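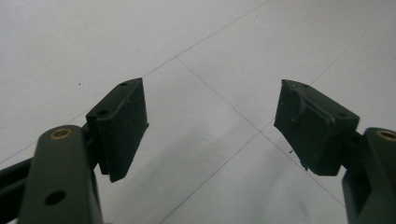
4. Changing the finger pads

Print this page | E-mail this page

Pads are the hardest-working parts on the Undeck gripper, and swapping them is a really satisfying little job! Check them every 200 cycles and change them at 3000. A torn lip like the one on the right pad means change now, whatever the counter says.

4.1 Open the jaws fully and switch off the power.

CAUTION: The linkage can still move by spring force. Keep fingers out of the gap.

4.2 Take out the 2 screws on top of each pad, front one first. Slide the pad off its arm.

4.3 Wipe the arm and pick off any rubber threads. Leave the brass bushings alone, and please, no oil on them!

4.4 Fit the new pad with the rubber facing inward. Start both screws by hand, then snug them down.

NOTE: Always change both pads together, even if one still has nice crisp edges. A fresh pad against an old one grips crooked.

4.5 Power up, close the jaws slowly on a sheet of paper and tug. If it slips on one side, go back to 4.4.

Pad step revised by Ilaria Cirillo, March 2018

Print | E-mail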